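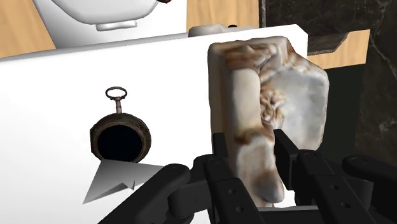
Section 4. Hanging Your Watch and Setting the Niltotora Case

By now you have the Niltotora display case out of its carton, you have wiped it down, and you have picked the wall or shelf where it's going to live. Good! This section covers the part most people bought the case for, which is hanging a pocket watch so it can be seen and enjoyed every day without putting strain on the bow or the pendant. We have tried to cover the common kinds of watch, and if yours is an unusual one please read the notes at the end before you start. An old watch with a bronze-brown rim and a short metal stem running up to a thin round bow looks very handsome against a plain white panel, and that is the arrangement we'll use as our model all the way through. If you ordered the gray or the green backing the steps are just the same, though you may want to spend a little longer on the lighting.

Set aside an unhurried hour for this. You can do it faster, and after the second or third watch you certainly will, but the first time through it's nice to have room to change your mind about the height.

What you will need

The Niltotora case with its backing panel removed
The small bag marked B (one brass hook, one felt collar, two felt dots)
A soft pencil
A ruler or tape measure
A clean, dry, lint-free cloth
A folded towel to work over

The hook in bag B is rated for a single watch and its bow. It is not rated for a watch with a heavy chain and fob attached. For those, use the double hook, part 557, sold separately by Rutell.

Before you start

Wash and dry your hands, and take off any rings or bracelets. Lay the folded towel on the table and keep it there the whole time, even when you are sure you won't drop anything. Let the watch run down, or stop it the way its maker intended, if you would rather not have it ticking while you handle it. A running watch can be hung perfectly well, but it's easier to judge whether it is hanging straight when it isn't on your mind that you should be winding it.

Check the bow now. Hold the watch over the towel with one hand under it and lift very gently by the bow with the other. The bow should swing front to back with a little stiffness and should not pull outward at either side. If it feels springy or one end slips from its hole, stop here and have a watchmaker close it up. Bows wear thin over many years of riding on a chain, and a worn one can look fine from the front.

Caution: Do not hang a watch by a loose or cracked bow, even for a few minutes to see how it looks.

Placing the hook

1. Lay the backing panel face up on the table. The face is the side without the Rutell stamp.

2. Find the center of the top edge and make a very light pencil tick there. Press softly, as the panel marks easily and the pencil has to come off again later.

3. Measure down from the tick. For most full-size pocket watches, a third of the way down the panel is a comfortable place for the hook. Ladies' watches and other small ones look better a touch higher. If you plan to show a card or a letter under the watch, go higher still and leave yourself room.

4. Hold the watch against the panel with its bow at your mark, prop the panel up with your other hand, and step back as far as your arms allow. A helper is welcome at this point. What seems too high on the table usually seems right once the case is on the wall at eye level.

5. When you're happy, start the hook with your fingers and turn it clockwise until the small flange sits flat on the panel. Finger-tight is enough. Please don't use pliers, which can strip the insert.

6. Slide the felt collar over the hook and push it back to the flange. The collar is what the bow will rest on, so make sure the seam is facing down.

7. Rub away the pencil marks with a clean white eraser and brush off the crumbs.

Hanging the watch

8. Stand the panel back in the case and turn both latches to the locked position. You should hear each one click.

9. Support the watch from beneath with your whole hand, pass the bow over the hook, and lower the watch slowly until the felt takes the weight. Keep your hand under it for a moment or two longer than you think you need to.

10. Look at the case from directly in front. If the watch leans forward at the bottom, remove it and stick one felt dot on the panel behind the lower rim, then hang it again. Thick hunter cases sometimes need both dots, one on top of the other.

11. Close the door and fasten it.

Note: A watch will often turn slightly on its bow in the first day or so as the felt settles. Straighten it once and it will normally stay put.

Adding a card or paper

Many of our customers like to keep a service slip, a family note or an old receipt with the watch. Any paper you put in the case should be dry and clean. If the paper is an original that you care about, have it copied and display the copy, since light will fade ink over the years no matter how careful you are. Stand the card on the lower ledge or fix it with the clear corners supplied in bag C. Don't use tape on the panel. We have had quite a few panels sent back to the Ledesma workshop with tape on them, and the finish nearly always comes away with it.

Where to keep the case

Choose an inside wall, away from radiators, kitchens and bathrooms. Steady, middling humidity of about 60 percent or lower suits both the metal and the paper. Avoid direct sun, and avoid the wall behind a door that people tend to swing open with some enthusiasm.

Dust the outside as often as you like. Open the door only when you have a reason to, and check the hook and collar every March or whenever you wind the watch for the season. Replacement collars come in the same small bag and are stocked at the Nasdale counter.

Unusual watches

Watches with a stirrup-shaped or very wide bow may slide sideways on the standard hook. Ask for the grooved collar. Watches with no bow at all should go on the tilt stand described in Section 5.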